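Stunetti Publishes Care Routine for Its Hand-Held Fabric Gripper

Last updated: Feb 9, 2020

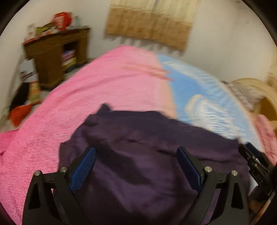 Stunetti has released a written care routine for the Fevex, its hand-held gripper for picking up and folding clothes. The routine was drawn up with Wuseck, the repair shop that services the tool, and covers finger pads, pivot pins and camera alignment.

Pads are the part that needs the most attention. Lint packs into the ribs and the grip on thin cloth gets weaker. Users should brush both pads at the end of each day and replace them as a pair after 900 hours of use. Wuseck logged 1,191 service calls on the Fevex through the end of January, and 883 of them were for worn or dirty pads.

Pivot pins should be wiped with a dry cloth and checked for side play. No oil should be used near the pads. After any pad change, open and close the fingers 5 times and run the alignment check before going back to work.

Replacement pads are sold in pairs by Stunetti and through Dijkstra, its parts distributor. The printed routine ships with every new unit and can be requested from either company.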